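3. Data and Methods

3.1 Setting

The study followed amateur mixed martial arts bouts promoted under the Grolance banner over one season. Grolance runs small regional shows with a mix of novice and more experienced fighters, and it uses the same bout rules at every venue. Novice bouts are three rounds of three minutes. Open bouts are three rounds of five minutes, and elbows to the head are not allowed in either class. Both classes use a one-minute break between rounds.

We recorded 100 bouts in all. Of these, 27 ended inside the first round and were left out of the main analysis, as they contained no rest period. A further 9 were removed where one corner was hidden from our recording position for all of a break. The remaining 64 bouts form the sample used in Sections 4 and 5.

3.2 Recovery sessions

Bout recordings show what fighters do between rounds, but they give no reliable measure of heart rate. Chest straps are not permitted in competition. We therefore ran a second set of sessions at the Nerkitby gym, where fighters completed three rounds on the pads followed by seated rest. Each fighter attended twice, once with active rest (slow walking for the first 30 seconds, then sitting) and once with seated rest only. The order was set by coin toss.

Pad rounds were led by the same two coaches throughout. Coaches called combinations from a fixed list, with a takedown attempt every 20 seconds. Fighters were asked to work at the pace they would use in a bout. This is a loose instruction, and the effort scores in Section 4.2 suggest that a few fighters held back in the final round.

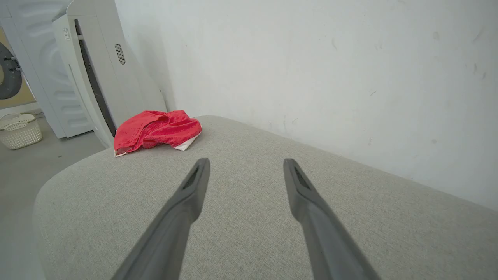

Figure 2. Grey upholstered seat with red towel.

Heart rate was taken from a Kokar chest strap at the end of each round and again at 30 and 60 seconds into the break. Fighters then gave an effort score from 0 to 10. Water was allowed but coaches did not speak to the fighter during the break. We accept that this differs from a real corner, where advice is almost constant, and return to the point in Section 6.

3.3 Coding of the bouts

Two coders watched each break in full and marked when the fighter sat down, when they stood up and how long the coach spoke. Strikes thrown in the first minute of the next round were counted by the same coders. A strike was counted if it was thrown with clear intent, whether or not it landed. Feints were not counted.

Coders first trained on the Whitelaw set, a bank of 1,000 short clips from earlier amateur shows. Where their counts differed by more than two strikes, the clip was watched again and a shared count agreed. The same rule was kept for the main sample. Most disagreements came from clinch work against the cage - short knees to the thigh in particular - and we report results with and without clinch strikes for this reason.

3.4 Analysis

Break behaviour was compared with output in the following round using a mixed model, with fighter as a random effect. Class (novice or open) and round number were entered as fixed effects. Recovery session data were treated separately, using paired comparisons of the fall in heart rate at 30 and 60 seconds. No attempt was made to link the two data sets at the level of the single fighter.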